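Light Where the Work Is
Speaker notes, Signe Kirkegaard
Ekpo Hall, back room, Thu 22 April

Start on time even if people are still getting coffee. Say who I am: I put in lighting for small workplaces and some houses, mostly sewing rooms, repair benches, kitchens and clinics. I don't sell lamps.

Opening question for the room: who here moves their head to get out of their own light? Wait for hands. Most of the talk is about that.

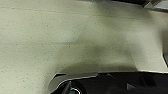

Soft shadow on a pale matte surface first, then gloss black against something pale. 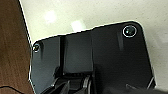
Three things decide whether you can see what you're doing. How much light gets to the surface, what direction it comes from, and what the surface does with it. People spend all their money on the first one. They buy a brighter bulb, put it in the same fitting in the middle of the ceiling, and then they have a brighter room with the same problem in it.

The ceiling light

Most workrooms I visit have one fitting in the middle of the ceiling and a bench against a wall. Stand at the bench and the light is behind you. Your head and shoulders are between the lamp and the work. Draw this on the whiteboard, side view. Draw it badly, it's fine, but get the angle right.

Now draw the same bench with a strip under the shelf above it. Light comes from in front and above. The shadow falls back toward you, where you aren't looking.

If there's no shelf, a lamp on an arm does the same job. Put it on the side opposite the hand you use. Right-handed, lamp on the left. Akihiko Nishimura asked me last time what to do if two people share a bench and one is left-handed. Answer: two lamps, or one on a rail. He went with the rail.

Pause here, people always want to argue about daylight. Tell them it's coming.

Distance

Light from a small lamp drops off fast. Move it twice as far away and you get a quarter of the light on the surface, not half. I'll demonstrate with the meter and the desk lamp. Read the number out loud, pull the lamp back to double the distance, read it again. It won't be exactly a quarter because the walls in here are white and send some back. Say so before somebody in the front row does.

What this means at home: a modest lamp close to the work can beat a powerful one on the ceiling, and it costs less to run. Hang it lower. Get a longer arm. Check the cord reaches before you drill anything.

Long strips and big panels don't follow the same rule up close. They fall off more slowly. Only go into this if asked.

Hard and soft

Small source, hard shadow. Large source, soft shadow. Large means large as seen from the work, so a small lamp brought very close acts bigger than it is.

Demo: bare bulb and pencil, then the same bulb behind the sheet of tracing paper. Keep the paper well away from the bulb. Pass the pencil around if the group is small.

Neither one is correct. Hand sewing on dark cloth goes better with fairly soft light from the front and a little hard light from the side, so the stitches stand up. Chopping vegetables, soft. Looking for scratches in a finish, hard and low, almost along the surface. Pieter Hendricks refinishes chairs and he keeps a plain flashlight on a hook just for this. He lays it on the seat and every sanding mark shows up. Then he puts it back on the hook. He doesn't need it for anything else and he would hate to work under it all day.

Glare

Ask: who has a shiny black stove top? Can you tell when it's clean? You can from one side and not from the other.

A glossy surface works like a poor mirror. What you see in it is the lamp, or the window, or the ceiling. A matte surface scatters the light, so it looks much the same wherever you stand. If you are fighting a reflection, there are only so many things to try.

Move the lamp. Usually a hand's width is enough.
Move yourself, or tilt the work.
Make the lamp bigger and softer. The reflection is still there but it stops hurting.
Put something matte under the work. A cloth, a cutting mat, a sheet of brown paper.

Dimming the lamp is what people try first. It lowers the reflection and the work together, and you end up squinting at both.

Story about the dental lab in September goes here if there's time. Short version: they had bought new benches with a polished white top and by the second week everyone had headaches. They had been told it was the bulbs. I had them cover one bench with gray craft paper for six days and leave the others alone. They ordered matte mats for the rest on day four. Total cost was lunch money compared to the benches. Don't name the lab.

Contrast between the work and what's under it

Light objects are easier to find on a darker background and the other way around. Everyone knows this and then buys a white bench and works on white parts. Two mats, one light and one dark, solve it. Femi Adeyemi repairs watches and has a green one as well, which he says is easier on the eyes over a long day. I haven't seen anything that proves it, but he's the one sitting there.

Speckled and patterned tops: nice to look at, and they hide crumbs. They also hide a dropped screw or a bead. If you do small work on one, use a mat or a tray with a rim. Same for wood with strong grain.

Very dark bench with a very bright sheet of paper on it is tiring too. Your eye keeps adjusting. Something in the middle is usually the most comfortable for a whole afternoon.

Color

Keep this section brief. Two things are printed on the box and people mix them up.

Warm or cool is one. It's a matter of taste for most jobs. Pick one and use it for every lamp that reaches the same bench, or the two sides of whatever you're holding will look like different colors.

How faithfully it shows color is the other, and it's given on a scale that tops out at 100. For cooking and general repair, whatever is in the store will mostly do. For matching thread, mixing paint or looking at skin, buy near the top of the scale. Show the two thread spools under lamp A and lamp B. They match under A. Let the room tell me which one they trust.

The spools are in the side pocket of the blue bag. Last time I left them in the car.

Daylight

Daylight is the best light there is for color and it won't hold still. A north window gives the steadiest light in this part of the world. A west window is lovely until the middle of the afternoon and then you pull the blind and you're back to the ceiling fitting.

Put the bench side-on to the window if you can. Facing it, you look into the brightness all day. With your back to it you get your own shadow again, same as with the ceiling light. Point at the first whiteboard drawing.

And set the lamps up after dark. If it works at nine at night with the window black, it works.

Measuring

You don't need a meter. I carry the Vitlow because I'm paid to write numbers down. A phone app will tell you that one spot is brighter than another, and that is usually the question. Don't trust it for the actual figure. Hammad Bajwa and I put nearly every phone we could borrow next to the Vitlow one evening and no two agreed.

The hand test is better for most people. Hold your hand a little above the work with the fingers spread. Look at the shadow. If you can see it sharply and it lies where you need to look, move the lamp. If it's pale and off to the side, leave it alone and go do your work.

Have everyone do the hand test on the table in front of them. The room lights in Ekpo Hall are bad enough to make the point. Give them a minute.

Age

Say this plainly. Older eyes need more light for the same job, and glare bothers them more. Those two pull against each other, so a stronger bare bulb is often the wrong answer. More light, from a bigger source, closer in, with a shade that hides the bulb from where you sit. If you're setting up a bench for a parent, sit in their chair at their height before you decide where the lamp goes.

Maintenance

Wipe the lamp. Off, cold, dry cloth. A kitchen strip that has been over a stove for a few years can be so greasy you'd think it was failing. At the Kutuvex canteen we were asked to quote for replacing 21 fittings and cleaned them first. We replaced 2.

Questions I usually get

Is LED bad for your eyes? Ordinary household ones, used normally, I don't worry. Flicker is a real thing with cheap drivers. Wave a pencil fast under the lamp, and if you see a row of separate pencils, it flickers. Don't use that one over a machine with moving parts.

Headlamps? Fine for getting under a sink. The light comes from right by your eyes, so everything looks flat and anything shiny throws it straight back.

Magnifier with the ring light? Good for flat work. Same flatness problem as the headlamp on anything with relief. Buy one where the ring switches by halves.

Which brand? I don't answer this. Tell them to look for a heavy base, a joint that can be tightened with a tool, and a bulb that can be replaced.

Handout is one page, the whiteboard drawings done properly, hand test on the back. Leave the stack by the door. Collect both pencils, the tracing paper and the spools. Extension cord belongs to the hall.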